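4.2 Shared desks and the drift of small tools

Of the 17 desks surveyed in July, 12 held at least one hand tool with no agreed home. Participants described these tools as "just out for a minute", a unit of time that our diaries put at anything up to four weeks. Makori and Hashemi report much the same in their study of workshop benches, though their benches had drawers, and ours mostly had good intentions.

Sports kit drifts too. On one desk a boxing glove and a kick pad had settled near an open laptop, and neither was mentioned in the inventory its users wrote for us (Figure 8). Small cordless screwdrivers were listed by nearly everyone, usually under "stationery". We coded them as tools, over the objections of one participant, and return to the matter in Section 5.
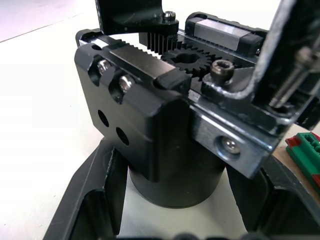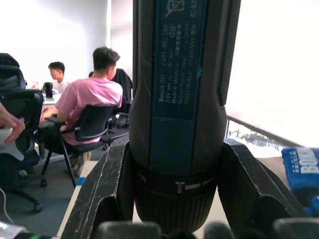
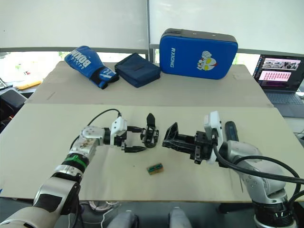
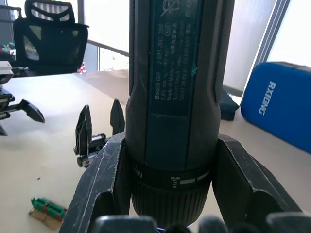 Figure 8. Items at a shared desk: toothed gear and rack (first); Bosch GO screwdriver (second and fourth); tabletop with glove, pouch and kick pad (third).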